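4.3 Words for direction and length in free-text wound notes

The third group of terms concerns where a wound runs and how long it is. The notes were drawn from the community nursing records of two districts, Kulley and Mitirton, both of which moved to the Skeltico record system before the sampling period began. As set out in Section 3, 2,000 notes were drawn at random and 1,605 were kept after removal of duplicates, blank entries and notes dealing only with appointments. Of the notes kept, 607 contained at least one word or phrase of direction. The remaining 998 gave a body site, with or without a measurement, and left direction unstated.

Direction phrases were sorted into three classes. Body-based phrases take the patient's own axes as their reference ("towards the knee", "across the belly"). Clock phrases place a point on an imagined dial laid over the wound ("from 2 to 8 o'clock"). Page-based phrases take the writer's viewpoint as given ("slants up to the right", "left end"). The classes are not exclusive, and a note was entered under each class it used. Sorting was done by the second author and by Fletcher Tapsell, who worked from printed copies with the district name removed. Where the two disagreed, the first author read the note and decided.

Body-based phrases were the most common in both districts. They were also the least often corrected in a later note on the same patient, although corrections of any kind were rare and we attach no great weight to the difference. Clock phrases were found mainly in notes on pressure sores, where the Mitirton form asks for them by name. The Kulley form has no such field, and clock phrases in Kulley were confined to a small number of writers who had been trained elsewhere. A form that supplies a word will tend to get that word back, and the counts should be read with this in mind.

Page-based phrases present a different problem. "Left" in a page-based phrase may mean the patient's left or the left of someone facing the patient, and the note seldom says which. On a limb the matter is worse, as there is no settled way up. A cut on the forearm described as rising to the right has one direction with the arm hanging and another with the arm resting on a pillow. Earlier work on surgical handover has tended to treat such phrases as mistakes. We do not follow that practice. Many of the page-based phrases in our sample were written alongside a sketch or a photograph held in the record, and when read next to the sketch their meaning was clear. They become doubtful only when the two are separated, as happens when a note is copied into a discharge letter without its attachments.

The coding guide used the term "slanted" for any wound whose long axis was stated to run between the upright and the level. "Diagonal", "oblique", "on the slant" and "at an angle" were all mapped to it. "Crooked" was not, as several writers plainly used it of a wound with a bend in it. "Ragged" and "uneven" were passed to the edge group (Section 4.4). The term is shown in its page-based sense in Figure 3. 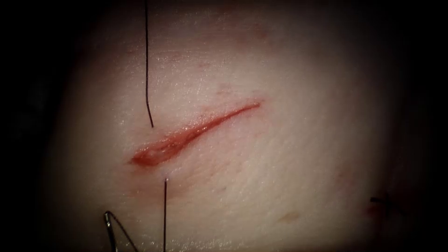
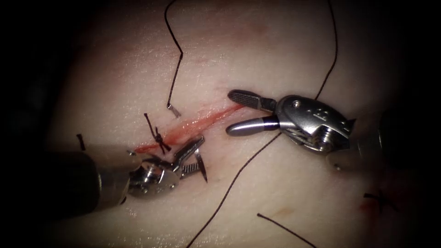
Figure 3. "Slanted" in the page-based sense: an incision running from lower left to upper right. Dark thread lies on either side of the wound in the first picture and is tied in a knot near the lower-left end in the second.

Length was handled separately. A measured length was taken as given, in whatever unit the writer chose, and converted to millimetres. Comparisons with everyday objects were kept as text. Coins, matchsticks and fingers account for most of these, and fingers are the hardest to use, as it is not always clear whether a width or a length is meant. In the Skeltico export, figures typed into the free-text box lose their unit if the unit stands on a new line. We recovered as many as we could by checking against the measured-area field, and marked the rest as unknown. No value was filled in by guesswork.

Writers who gave a direction were more likely to give a length as well. The reverse did not hold. A large share of the notes with a measured length had no direction at all, in particular those entered through the short form, which opens with the size field and can be closed as soon as it has been completed. The short form was brought into use in Mitirton in September, part way through the sampling period, and the change is visible in the data as a fall in direction words with no matching fall in measurements. Kulley did not adopt it. The two districts are for this reason reported apart in all the tables that follow, and pooled figures are given only where the form could have had no bearing on the result.

To test how far readers agree on what direction phrases mean, we asked 22 nurses to draw a line on a blank body outline for each of a set of phrases taken from the notes. None of the 22 had worked in either district. Each phrase was shown once, without the rest of the note. Lines were scored by their angle to the long axis of the trunk or limb, using the method of Radu, in which the drawn line is reduced to its two end points and any curve is ignored. The method is crude, but it is quick to apply and gave the same score on a second reading in nearly every case.

Agreement was closest for phrases naming two landmarks, such as "from hip bone towards navel". Phrases naming one landmark and a direction came next. Clock phrases produced two clusters in place of one, which we take to reflect a split between readers who placed twelve at the patient's head and readers who placed it at the top of the limb. Page-based phrases were spread most widely. Several readers wrote a question mark beside their line or drew two lines, and in the latter case only the first was scored. The effect of dropping these answers altogether is considered in Section 5.1; it narrows the spread for page-based phrases slightly and leaves the order of the classes unchanged.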